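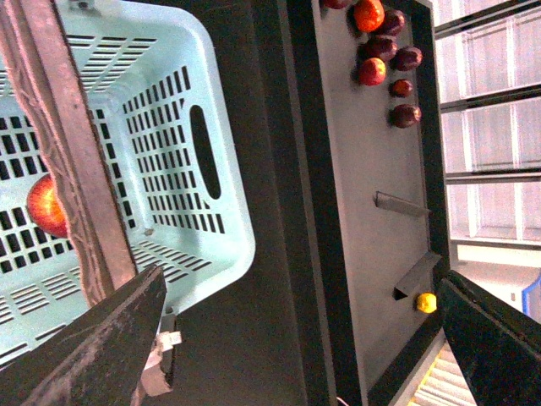 Wrist view over the crate, fruit still in the tray. Attached by Mitra Amini.

Ticket 459 — Fruit cell, placing rules for the light blue crate
Status: open
Priority: normal
Reported by: Mitra Amini
Assigned to: Eulalia Sepúlveda

Mitra, Friday 9:40
I love how far this cell has come, and I'd like to get the rules right before we change any more code! Our placing sheet says "keep fingers clear of the container" and stops there. Clear of what, the rim or the walls? Drastora reads it as the rim. The operators read it as anything blue. Last night's log has 36 protective stops, all on the approach to the crate.

Eulalia, 10:15
Great catch. Two things to check first:
1. Is the crate in the collision model with its handle cutout, or as a solid box?
2. Is the diagonal post in there at all? It crosses right over the crate, and I can't find it in the Pravent layout file.

Mitra, 10:50
Solid box, and no post. The layout is from August.

Eulalia, 11:20
OK, then the rule I'd propose for the sheet (please pick holes in it):
- Anything fixed that passes over a container goes in the model before the first run, even if the arm has never touched it.
- Clearance is measured from the outside of the fingers, with the gripper fully open.
- Release inside the rim, never from above it. Plums bruise.
- Before a restart, look down the whole tray. There's a yellow fruit sitting just below the lower flap in Mitra's picture, well away from the group at the top, and a quick glance would miss it.
- Loose cables near the tray get clipped back before the arm is enabled.

Mitra, 1:30
Yes to all of it — the second one especially. I added the post and reran the approach at low speed: 132 cycles, 2 stops, both at the rim corner. So much better!

Eulalia, 1:45
Lovely. Send me the rim corner poses and I'll compare them with the Jososen cell. Keeping this open until the new sheet is posted at the panel.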